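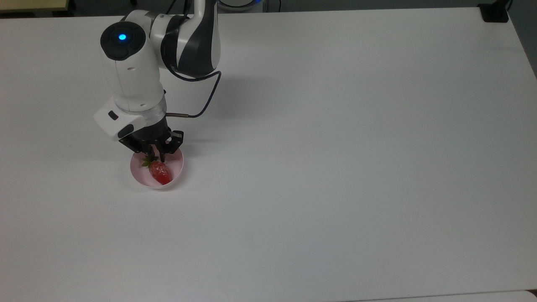

The Cemley is a table, and we've tried not to get carried away. It has a flat top, it stands on legs, and it stays where you put it, a quality we have come to value more each year. What you're paying for is the surface: large, plain, white and matte from edge to edge, so light falls on it softly and a small thing set down on it gets all the attention. A single strawberry in a pale pink bowl looks like an event. We left off the wood grain, the beveled border and the decorative inlay, and so far only one customer has written in to ask where they were.

The top

Kaufmann has been making our tops for long enough to stop asking whether we want a color. The coating is low-glare and a little soft to the touch, and it goes on in two passes with a long cure between them. It is easy on the eyes under overhead lights and under a window at four in the afternoon, when glossy white furniture tends to become a signaling device.

White shows everything. Coffee will find it, and so will the red pen without a cap. Wipe spills with a damp cloth and a drop of dish soap, and skip scouring pads, which leave shiny patches that no amount of regret will dull again. Berry juice comes up if you get to it the same day. If you get to it the next day, you own a table with a pink spot on it.

The legs

Legs are sold separately, under the name Punex, for reasons that made sense in a meeting. They come in one fixed height and one adjustable height. The fixed set puts the tabletop 700 mm off the floor. The adjustable set starts there and goes up in 20 mm steps, each with a click you will hear from the next room. Both sets have leveling feet, and most floors will need them – including the one you were told is level.

Assembly

Two people, one hex key (included), and a clear patch of floor bigger than you think. Put the top face down on a blanket before you attach the legs. The instructions say this three times and we still get the phone calls. A patient pair can expect to spend roughly half an hour on it. Tighten the bolts again after the first month.

Good for

Sorting, cutting, packing, sketching, laying out parts, photographing small objects, and eating lunch over all of the above. The top is not heatproof, so use a trivet. It is also not a ladder.

Ordering

Item 524, Cemley top, matte white. Legs are listed on the Punex page. Pristance ships both flat, in separate boxes, which usually travel together and now and then take different trucks to see more of the country. If only one box turns up, give the other 2 working days before you write to us. Replacement feet and bolts are kept in stock year round. The next run of tops is due in April, still in white.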